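Search news, reviews, forums... Go

Workano servers going dark in January, refunds for some

Dec 2, 2018

Bad news if you're still playing Workano. Drikov has confirmed the online servers go off at the end of January, and the game comes off sale before that. No exact day given for either. The notice went up on the forums late last night with no email to players, so plenty of people found out from each other.

Short version: single player stays. Co-op, trading and the weekly ladder all go. Anything you built in your own town is saved on your machine and should be fine. Anything in a shared town is gone unless the host exports it first, and the export tool isn't out yet. "Before Christmas", they say.

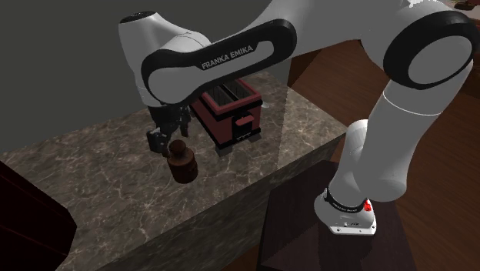 Who gets money back

Season pass holders, mainly. If you bought the pass in the last 7 weeks you get the full price back, to whatever you paid with. Older passes get 600 coins in Graleda instead, Drikov's other game, which is no use to you if you don't play Graleda. Coins bought in Workano itself are not being refunded at all. Spend them or lose them.

That last bit has gone down badly. The forum thread was at 735 replies when I last looked and most of them are about the coins. A petition asking for the servers to be handed over to players has passed 4,000 names.

Sneha Bhardwaj, who runs the Sutherland guild, told us she'd been expecting it since the autumn patch got pushed back for the second time. "We all sort of knew. But I bought coins a fortnight ago because there was a sale on. Why run a sale?"

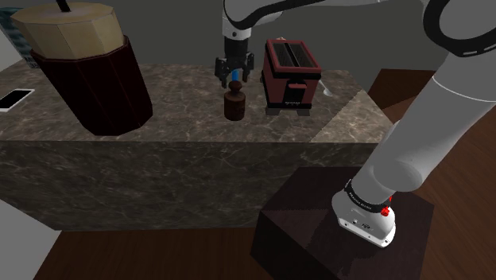
Fair question, and we've put it to Drikov. Nothing back yet apart from an automatic reply. We also asked wether player-run servers are on the table, and what happens to the mod pages, which sit on the same site as the forums. Will update if they answer.

Sutherland are planning a last night in the big harbour town, open to anyone, details on their page once they've picked a date. You'll need to be past the tutorial to get in, so if you've a new account get that done first.

For anyone hosting a shared town: don't wipe your old saves, don't reinstall, and keep auto-update on so you get the export tool when it lands. Guests can't export, only the host. If your host has stopped playing, get hold of them now.

No word on layoffs. The Graleda winter event is going ahead as planned, acording to the same post.

38 comments
Shared 112 times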